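Handbook > Hand-held gripper > Part 4: Recording demonstrations

Overview Fitting Calibration Recording Checking Training Faults

Reading time: 6 minutes

4. Recording a set of demonstrations

Read Part 3 first. If you skipped calibration because the fingers looked straight enough, go back and do it. The Flatier policy learns whatever you show it, and it will learn a crooked finger with great devotion.

This part covers the desk-tidying task used in the Hestthorpe study: small items, a clear container, a white table. The method is the same for other tasks, but the numbers are not, so please don't copy them across and then write to us.

4.1 Before you start

You will need the gripper, a charged battery, an empty memory card, the container, the items on your task list and a table you can walk round. A second person is useful for resetting the table. A second person who talks is less useful.

1. Clear the working area. Anything within reach of the gripper counts as part of the task, at least as far as the policy is concerned. Things on the floor beyond the table may stay where they are. Early versions of this handbook told people to hang a sheet round the table, and the policies trained that way worked beautifully until somebody took the sheet down.

2. Switch on the gripper and wait for the steady light. A blinking light means it is still looking for the card.

3. Open the fingers fully and hold them over the table. Both inner faces should be in view, with clear table between them. If only one finger shows, the camera has slipped in its mount (see 3.6).

4. Look at the finger surfaces. Specks and scuffs do no harm. Tears do, and so does glue. Change a torn finger before the session, never halfway through, or you will have two grippers' worth of data under one name.

5. Set the container down at its first starting place. Keep it upright and put it where you can reach it without leaning over.

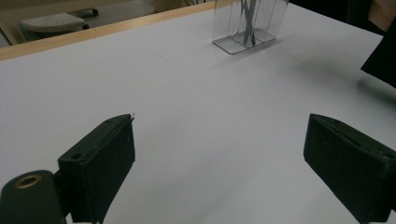 6. Record the mapping pass. Start recording, then move the gripper slowly over the whole table for as long as it takes to cover every part from at least two heights. Go from side to side, then from near to far. The software uses this pass to work out where the camera is in all the later recordings, and a plain white table gives it very little to go on. It will lean heavily on edges, corners and whatever lies beyond the table, so tilt the gripper up now and then and let it see the room.

7. Stop recording and wait for the double beep. One beep means the file was saved but the mapping failed. Three beeps mean the card is full, and you have our sympathy.

Note: Do not move the table after the mapping pass. Do not move it slightly, either. If it gets bumped, repeat steps 6 and 7.

4.2 Clear containers

Clear plastic deserves its own section because it caused most of our trouble. The walls show up as thin bright lines where they catch the light, and they vanish where they don't. Lay a reflection over that and the policy may decide that the wall is somewhere else, or that there are two of it.

In the first Hestthorpe trial we recorded 2,000 demonstrations with the lamps in one position. The trained policy did very well under those lamps. When we moved one of them, it began lowering things with great care onto the rim. We then added 837 demonstrations with the lamps shifted between groups, giving the full set of 2,837, and most of the rim-parking stopped. Not all of it. The Bergmann arm still does it on bright mornings, and we have stopped taking it personally.

What follows from that:

- Change the lighting between groups of recordings, not within a group.
- Leave soft shadows alone. They help the policy judge where the base of the container meets the table.
- Wipe fingerprints off the container at the start of a session. After that, let them build up.
- Turn the container between groups so that its walls and any dividers are seen from several sides.

Caution: Do not put tape on the rim to make it easier to see. The policy will learn to find the tape. We have a whole folder of evidence for this, dated April, and it makes sad viewing.

4.3 Recording the demonstrations

1. Start with the gripper clear of the container and the fingers wide open. Hold still until you hear the short tone.

2. Move towards the item at an even pace. You are aiming for the speed of somebody who has done this before and is not being paid by the hour.

3. Close the fingers on the item, and only then begin to lift. Doing both at once looks graceful and teaches the policy to snatch.

4. For long, thin items such as brushes and pens, take hold near the middle. Bring the item over the rim with its lower end leading, tilt it until that end is inside the compartment you want, and let it down. It needn't stand up straight. A brush leaning in a compartment counts as a success, provided its lower end is inside and it stays put when released.

5. Open the fingers fully before you back away. Half-open fingers catch on the item and drag it out again, often taking the container along for company.

6. Draw back until the container is in clear view between the fingers, and hold still for the closing tone. The success checker reads these last moments, so keep your other hand out of the way. 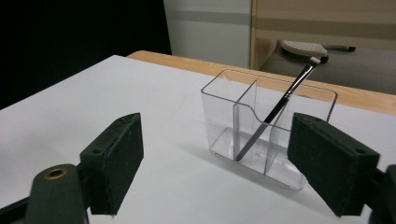 7. Mark the recording. Press once for a success, twice for a failure. Be strict. A failure marked as a success does more damage than a recording you throw away, and recordings are cheap. Your wrist may disagree by the end of the afternoon.

8. Reset the table and move the items to new places. People asked to place things at random will put them in the same few spots over and over, so use the printed position cards.

9. Repeat until the group is complete. One group is 17 demonstrations -- an awkward number, chosen because it is as many as most people manage before they start to hurry.

Note: Fumbles are welcome if you recover from them. If the item slips and you pick it up again cleanly, keep the recording and mark it as a success. The Flatier policy got noticeably better at second attempts once we stopped deleting ours.

4.4 At the end of the session

1. Copy the card to the Trurken station before switching off the gripper.

2. Run the checker and read the report. It lists recordings where tracking was lost, where the fingers never fully opened, and where nothing happened at all. There is usually one of the last kind.

3. Delete recordings with lost tracking. They can't be mended, though people have spent whole weeks finding this out for themselves.

4. Write down the lamp positions and the container used. Session notes are kept for 365 days and then removed, so copy out anything you will want for a write-up.

Caution: Let the battery cool before charging it. The charger will accept a warm battery, then sulk overnight and give you an empty one in the morning.

Part 4 last revised Sep 26, 2019. For problems with tracking on plain tables, see 7.2.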